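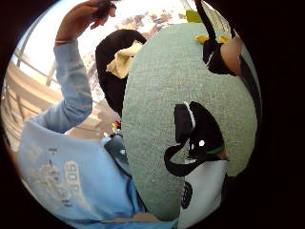
We are hosting Thanksgiving this year. I agreed to it in September, on the phone, while draining pasta, and by the time I had the pasta back in the pot my mother had already told my brother. For as long as I can remember it has been at her house in Gidbridge. She has the long table and the second oven. We have one oven and a table that seats six if two of them are children.

The count right now is 13. That is my parents, my brother and his wife and their three, the four of us, and our neighbor Bouchra Sqalli and her mother, who came over for pie last year and got along so well with my dad that he asked about them twice over the summer. My aunt may or may not come. She has never once said before the day itself, and my mother always set a place for her anyway, so I suppose I will too.

The first problem was the table. My husband wanted to rent one. I priced it and the rental was fine but the delivery fee was more than the table, so we're borrowing two folding tables from the church and putting them end to end with ours. They are different heights. The folding ones are lower by the thickness of a paperback, and I know this because I checked with a paperback. The plan is to put the kids at that end and use one big cloth over everything. My mother's cloth won't reach. I bought a second one in almost the same cream color, and the overlap will go under the bread.

The route is mostly my brother's problem, but he has made it everybody's. They are driving 543 miles with three kids and the dog, and he sends me a new departure plan every few days. At first they were leaving after school the day before. Then it was 4 a.m. Now they're going to break it up and stay the night at a motel with a pool, which the kids heard about, so that one is settled. They'll have the upstairs room and the den when they get here. The dog can have the laundry room or the den, depending on how he does with our cat. Last time he did badly.
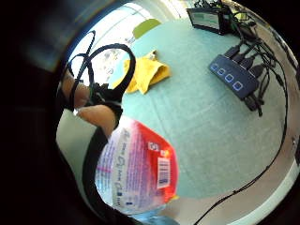
Fingers and a black loop over the teal table.

The oven is what keeps me up. Ours is a Genari that came with the house, and the left side runs hotter than the right. You learn to turn things halfway. With a turkey that size there is no room for anything else in there, and my mother has always had the stuffing and two casseroles going at the same time in the other oven. I wrote out the whole day on a sheet of graph paper, in half hours, and it did not work. The turkey comes out at 2:30, rests, and in that time I'm supposed to bake stuffing, sweet potatoes, green beans, and rolls, all at different temperatures.

Bouchra fixed most of that by offering her kitchen. She's across the driveway, so the casseroles will go in over there and her mother will keep an eye on them. She also wants to bring a carrot salad and some kind of almond pastry, and I said yes to both before she had finished telling me about them. My mother was quiet for a second when I told her about the salad. We have never had a salad at Thanksgiving unless you count the one with marshmallows.

The rolls I'm buying. I know. My grandmother made them from scratch, and my mother did too until she had her wrist operated on, and I have made them exactly once and they were like doorstops. Bélanger on Mill Street does a soft dinner roll that nobody in my family has ever left on a plate. Rosalía Sarmiento works the counter there and she put me down for four dozen, then told me to call again the week before to make sure it was written in the right book. They have two books. I did not ask.

The pies are divided up. I have pumpkin and apple. My sister-in-law has pecan, and she says it will travel fine on somebody's lap. I have doubts about whose.

After dinner there has to be a game. In my parents' house it was always Rurkosari, a card game that my dad picked up in the Navy and has explained to every new person in the family with slightly different rules. You play it to 2000 points and it takes all evening. My husband has been married to me for eleven years and still has never won a hand that my dad didn't later take back on some point of order. My daughter is old enough to sit in this year. She has been practicing dealing on the living room rug, and she's faster than I am now.

What is left on the list, more or less in order: get the guest bed frame out of the garage and find the bolts for it, wash the big cloth, borrow chairs (we're five short), clean out the freezer enough to fit a turkey, and ask my mother for the gravy recipe. I've put that last one off. She doesn't have it written down, and when I've asked before she says to come over and watch, and then I get handed a baby or a potato peeler and miss it. This year she'll have to make it in my kitchen, on my stove, so I plan to stand right next to her with a pencil.

She called again last night to ask what size roasting pan I have. I told her. She said she would bring hers. Then she asked if I had a gravy boat, and I said I had a measuring cup with a spout — she is bringing the gravy boat, too. I think by the end of the month she will have offered to bring the second oven.

If anyone reading has put three tables of different heights together and has a trick for it, please leave it in the comments. I've seen the thing with the pool noodles and it's not for us. I'll post the finished schedule once I have one that gets the green beans in.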